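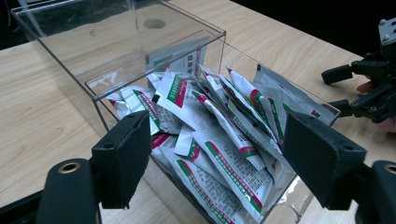 투명 상자와 흰 약포, 나무 탁자 위

미라니(Mirani) 동네 살림 모임 발표 메모
제목: 안 보이면 또 산다

시작 인사 (짧게!)
안녕하세요, 저녁 7시에 밥도 제대로 못 드시고 오신 분들 많죠. 저도 김밥 반 줄 먹고 왔어요. 오늘은 정리 잘하는 사람 얘기가 아니고요, 가위를 네 개나 산 사람 얘기입니다. 네, 저예요. (웃을 시간 주기)
가위가 없어서 산 게 아니에요. 분명히 집에 있는데 못 찾겠으니까 2000원 주고 또 산 거죠. 그러고 나면 꼭 다음 날 양말 서랍에서 나와요. 왜 양말 서랍인지는 지금도 모르겠어요.

불투명 시절
작년까지 우리 집 수납은 전부 예쁜 천 바구니였어요. 스콘드몬트(Skondmont)에서 세트로 샀는데 색도 곱고 뚜껑도 있고, 손님 오면 다들 칭찬했거든요. 문제는 저도 그 안에 뭐가 있는지 몰랐다는 거예요. 이름표도 붙여 봤는데 제일 큰 바구니 이름이 '기타'였어요. 두 번째로 큰 건 '기타 2'. 여기서 손 들어 보시라고 하기: 집에 '기타' 있는 분?
그래서 8월에 휴가를 못 간 김에 전부 식탁에 쏟았어요. 건전지, 고무줄, 먹다 남은 감기약, 어디 건지 모르는 열쇠까지. 다 치우고 나서 식탁이 다시 보이는데 기분이 참 이상하더라고요. 우리 집 식탁 무늬가 원래 저랬나 싶고.
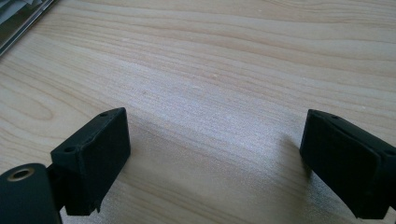
탁자 나뭇결, 가운데는 빛 반사

식탁 얘기 조금 더. 저는 식탁을 저녁마다 비웁니다. 아침에 비우려고 해 봤는데 못 하겠어요, 아침의 저는 남이에요. 자기 전에 12분 타이머를 맞춰 놓고 울리면 그냥 멈춰요. 남은 건 의자 위로 올리고요. 의자는 제가 봐주기로 했어요. (남편이 제일 좋아하는 규칙이라고 말하기)

상자 바꾸기
천 바구니는 동생네로 보내고 속이 보이는 통으로 갈아탔어요. 크기 고를 때는 욕심내지 마세요. 저는 처음에 너무 깊은 걸 사서 밑바닥 물건이 화석이 됐어요. 손목까지 넣어서 바닥에 닿으면 딱 좋더라고요. 그리고 가득 채우지 말 것! 위가 비어 있어야 손이 들어가고, 새로 들어온 물건도 갈 데가 생겨요. 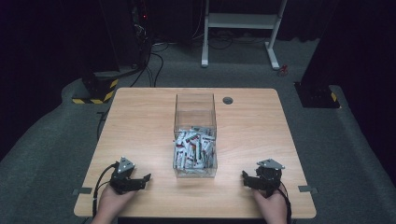

약은 따로
약 얘기는 꼭 해야 돼요. 봉지약은 섞어 놓으면 언제 받은 건지 알 수가 없거든요. 우리 집은 받은 봉투째 세워 두고, 오래된 건 약국에 여쭤보고 정해진 데다 버려요. 아이 있는 집은 투명 통이 오히려 눈에 띄니까 높은 데, 잠기는 데 두세요. 햇빛 드는 창가도 피하시고요. 이건 농담 섞지 말고 천천히 말하기.

가족을 설득하는 법
설득 못 했습니다. 하하. 대신 제자리를 외우게 하지 않고, 열어 보지 않아도 알게 해 놨어요. 그랬더니 "엄마 그거 어딨어"가 확 줄었어요. 아예 없어지진 않았고요, 어제도 통 바로 앞에 서서 물어보더라고요. 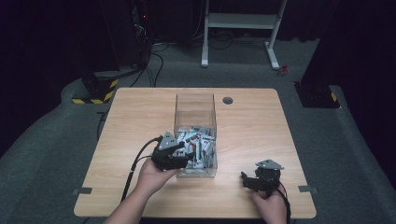 그래도 저는 이 정도면 됐다고 봐요. 잡동사니 통 하나는 집마다 있어야 숨통이 트이잖아요. 대신 딱 하나만. 두 번째가 필요하다 싶으면 첫 번째를 먼저 뒤집어 보세요. 저는 그러다가 잃어버린 줄 알았던 현관 열쇠를 찾았어요, 자물쇠는 벌써 바꿨는데.

질문 받기 (시간 남으면)
통 씻는 법 물어보시면: 미지근한 물에 부드러운 천. 거친 수세미로 밀었다가 뿌옇게 만든 적 있음.
천 바구니 아깝지 않냐고 하시면: 동생이 지금 고구마 담아 놓고 잘 쓴다고 말하기.
끝나고 의자 접는 것 같이 부탁드리기.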